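Prolex Hand Tracking and Replay Software: Review

Prolex reads the marker cubes on a pair of sensor gloves and turns their positions into paths that an arm controller can follow. The Halance laboratory tested the March release over 200 recordings of tabletop tasks.

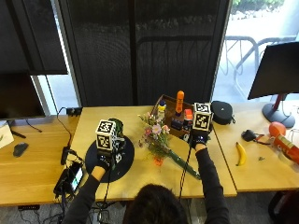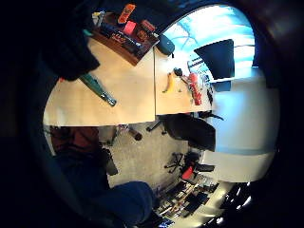 Tray and tabletop objects, fixed view first, gripper view second.

SOFTWARE REVIEWS

Calibration took 40 seconds per session and was dependable. Tracking recovered promptly when one cube passed behind the other – a weakness of the earlier Langlois package. The planner was less satisfactory: it rejected 19 paths without stating a cause, and the log viewer slows beyond 600 entries.

Recommended for laboratories with their own support staff.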